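The Lurnovden Wall

The wall at Lurnovden was built in lifts of 500 millimeters. Each lift was rammed in layers until the sound of the tamper changed from a thud to a ring, and then the formwork was raised and pinned again. Thomas Sartori had written this procedure himself. It was on page 2 of the method statement, and he was reading it over in the site cabin when the moisture log came in from the night shift.

The log gave a core reading for lift nine that was higher than the reading for lift eight. Lift nine was four days younger, so a difference was expected. The size of the difference was not. He put the figure into the drying curve and it sat well above the line.

He went out with the hand meter. The north face was in shadow and the formwork on the upper lift was still closed. He took readings at knee height, waist height and shoulder height, and wrote each one on the back of the delivery note from Vitale, who supplied the clay. The lower two were normal. The third matched the log.

"It's the probe," said the foreman, a man who had worked for Gastex on the pipeline and who distrusted any building material that could be dug up on the spot.

"It's two probes now."

"Then they're both off."

Sartori walked along the wall to the construction joint. The soil in the wall came from the cut for the access road, screened and blended with clay to bring the fines up. It was mixed in a pan mixer and dropped into the forms by bucket. On a dry day the mix lost water between the mixer and the form, and the operator added a little to make up for it. The adjustment was done by hand test: squeeze a ball, drop it from chest height, look at how it broke. A ball that shattered was too dry. A ball that stayed whole was too wet.

He asked who had run the mixer for lift nine. The foreman looked at the roster and said it was the new man, and that the new man was at the dentist.

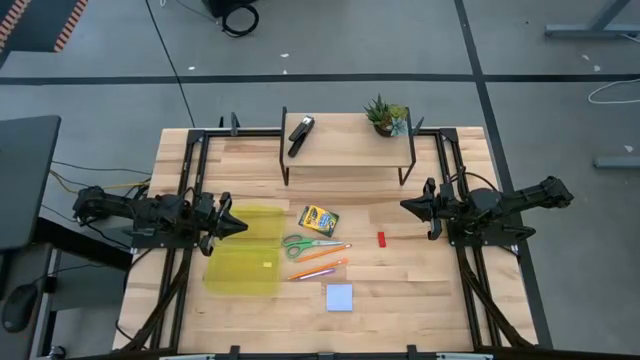
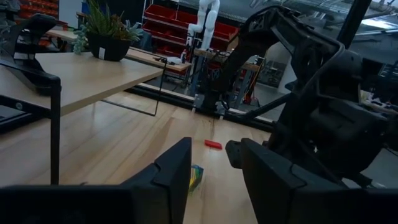 At noon Sartori called the Arix office and asked for the specification of the sealant used on the plywood. The engineer on the phone read it to him slowly. The sealant was rated for concrete. It formed a film, and the film did not pass vapor.

"You would normally strip the forms the same day," the engineer said.

"We did, up to lift eight."

"And then?"

"Then the wind got up. The foreman left them on to protect the face."

There was a pause while the engineer typed. She asked for the thickness of the wall and the density of the samples. He gave her the thickness and said the last cylinder had come out at 2000 kilograms per cubic meter. She said that was acceptable. She asked for the strength at break, and he said the cylinders for lift nine were still in the curing room and were not due for testing until the end of January.

He thanked her, hung up, and drew a section of the wall on squared paper. Water in the mix had two ways out, through the faces and through the top. With the forms closed and sealed, the faces were shut. With the tarpaulin down against the weather, the top was nearly shut as well. The water had stayed where it was put. The probe was right.

The foreman read the drawing standing up, with his gloves under his arm.

"So we strip it," he said.

"We loosen it. Half the clamps today, starting from the top. If the face holds its edge tomorrow morning, we take off the panels."

"And if it doesn't?"

"We cut down to the joint and ram it again."

They loosened the clamps before dark. The panels moved out by the width of a coin and stopped. Sartori put his hand flat in the gap at the corner. The earth was cold and slightly tacky, and when he drew his hand out there was a fine brown print across the palm.

He wrote up the day in the cabin. Under weather he put wind, northwest, dropping. Under deviations he put formwork retained on lift nine, cause identified, see sketch. He left the line for corrective action until last, since the form allowed 79 characters and he had used that space badly before. He wrote: clamps eased, face to be inspected at first light, no ramming on lift ten.

The new man came back while he was signing it. One side of his face was numb and he spoke with care. He had heard about the readings on his way through the gate.

"I did the drop test," he said. "Every batch."

"I know. The mix was fine."

The new man nodded. He took the clean bucket from beside the door and went out to wash down the mixer.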